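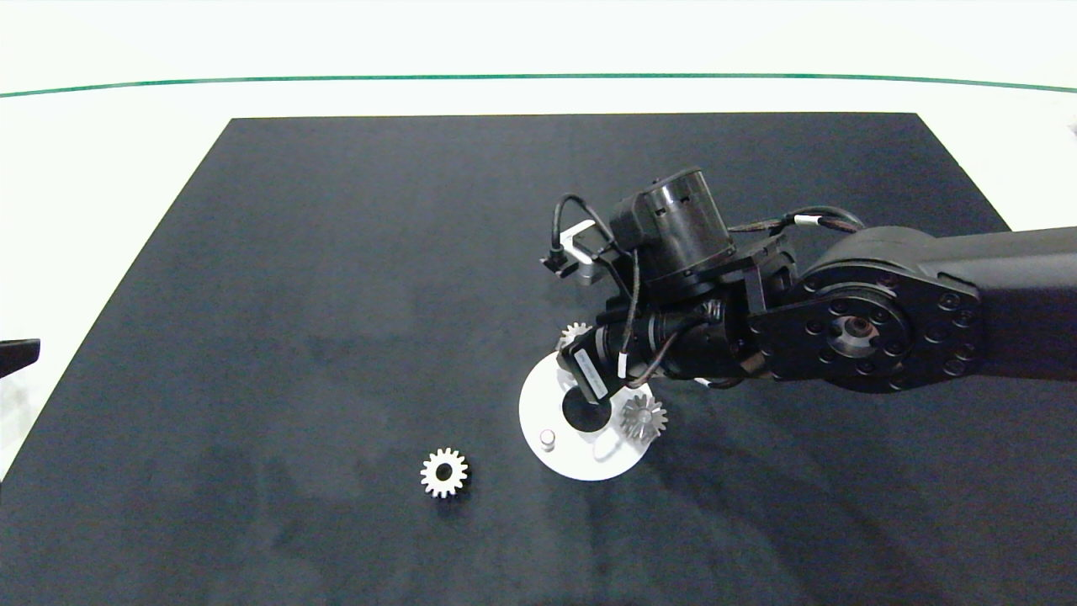
What does a small lab need to budget for when it adds a second assembly bench? The arm is the obvious cost, but the mounting, the cabling, the work surface, the parts and the hours to set it all up came to nearly as much in our plan.

Projects > Engineering Design > Final Reports > Second Bench Equipment Plan

13 min read

1. Background

Our group was asked to plan the purchase of a second bench for gear assembly work. The existing bench is booked most afternoons, and two project groups lost time last term waiting for it. The department wanted a plan it could approve in June, with a parts list, a payment schedule and a recommendation on whether to buy the arm new or refurbished.

The test task stays the same on both benches. The arm picks up small metal gears and places them on a base plate with a peg. The task is small but hard on equipment. A gripper that closes a little off centre will push a gear away instead of lifting it, and any play in the wrist shows up as a missed peg.

2. What we looked at first

We started with the bench we have. Each of us ran it for several sessions and wrote down anything that slowed us down. The arm itself came up less often than we expected. Most entries were about things around it.

Cable routing was the most common entry. Cables that loop over the wrist limit how far the last joint can turn before something pulls, and we had left no money for clips or sleeves in our first draft. They are cheap, but they have to be ordered with the arm or the bench sits idle waiting for them.

The work surface was next. A dark matte mat on a white tabletop gives good contrast for silver gears, and it stops them sliding when the gripper touches down. Our first draft listed only a table. The second draft lists a table, a mat and a spare mat.

Spare gears were third. They roll, they get dropped, and the bevel gears are slower to replace than the spur gears. We put in a full spare set of each type.

3. Suppliers

We asked for quotes from Zostham and Casik. Zostham sells the arm, gripper and controller as one package. Casik sells refurbished arms and leaves the gripper to the buyer. Both quotes included delivery to our loading dock.

The Zostham package costs more at the start but comes with a 3-year warranty and has a delivery time of 5 weeks. The Casik arm is cheaper, with a 1-year warranty, and delivery depends on what they have in stock. When we added a gripper, an adapter plate and the extra labour to fit them, the gap between the two shrank to 13 per cent of the Zostham price.

We also looked at the Zemach gripper, which two students had used on a work placement. It has a finer grip but needs its own power supply, and there was no room left on the bench rail for one. We dropped it from the list.

4. Labour and training

Hajnalka Győri, our project supervisor, told us to cost our own hours even though the department doesn't pay for them. This changed the plan more than any quote did. Setting up the first bench took 21 hours of student time according to the old logbook, and a good part of that went on calibration that was done twice after the table was moved.

The new plan fixes the table to the floor before the arm is unpacked. It also sets aside time for each new user to be trained on the stop button, the speed limits and the start position – the logbook shows that skipping this was usually followed by a fault report.

5. Recommendation

We recommend the Zostham package, paid in two parts, with the cable kit, mats and spare gears on the same order. The Casik arm would be a fair choice for a group that already owns a gripper that fits.

The bench should go in the Colombo room, next to the existing one, so that both can share the parts cabinet and the air line. The electrical work there has not been quoted yet. The facilities office needs the arm's power rating first, and we have passed the Zostham data sheet on to them.

6. Limits of this report

Our prices are from one round of quotes and do not include tax. We did not visit either supplier. Maintenance after the warranty is a guess based on what the first bench has cost, and that bench is a different model. The next group should replace that line with a service quote before the second payment is made.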